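## 4. Gravar demonstrações com duas garras (toalhas)

Esta é a parte do guia em que mais gente me escreve, então reescrevi tudo com calma. Vou partir do princípio de que você já calibrou as duas garras na seção 3 e que o Wuleo está aberto no computador. Se ainda não fez isso, volte lá primeiro - eu espero!

O método é simples de contar: a pessoa segura uma garra em cada mão, dobra a toalha como dobraria em casa, e a política aprende com a trajetória das garras e o vídeo do punho. No nosso estudo usamos 200 demonstrações por tarefa. Com 50 o modelo até aprendia a pegar a borda, mas se perdia na hora de juntar os dois cantos.

1. Estenda a toalha na mesa e alise com a mão. Uns vincos pequenos não atrapalham (a Babita Tripathi testou com a toalha bem amassada e o resultado quase não mudou).
2. No Wuleo, crie uma sessão nova e escolha a tarefa `dobra_toalha`.
3. Pegue as duas garras, abra as duas até o fim e feche de novo. Os dois indicadores de abertura têm que ir de 0 a 100.
4. Comece a gravar e só depois se aproxime do tecido. Eu gosto de contar até dois em silêncio.
5. Pince a toalha com uma garra, depois com a outra, e levante. Pegue só uma tira fina, na ponta dos dedos da garra.

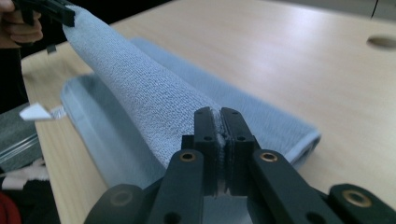
*Figura 4.1 - Toalha presa pelas duas garras, com a camada de baixo apoiada na mesa.*

6. Leve a parte levantada até o outro lado, sem pressa, e pouse antes de abrir as garras. Se abrir no ar, marque o episódio como `descartar`.
7. Pare a gravação com as garras já afastadas do tecido.

> **Cuidado:** não force o fechamento quando pegar duas camadas de uma vez. As articulações aguentam, mas a leitura de abertura sai torta e você só percebe no treino.

> **Nota:** a parte levantada pode enrolar e virar um tubo. Eu descartava esses episódios todos, até o Walid Nimri me convencer a deixar. Treinamos com e sem eles, e a versão com ficou melhor nas toalhas felpudas. Hoje só jogo fora quando uma das garras solta.

Depois de uns tantos episódios a mão cansa e os movimentos ficam apressados. Eu paro a cada 26, bebo uma água e confiro os últimos vídeos antes de seguir. O conjunto completo, com panos e camisetas, tem 1.202 episódios e está na pasta `lirna/tecidos`. Para exportar o seu no mesmo formato, siga para a seção 5.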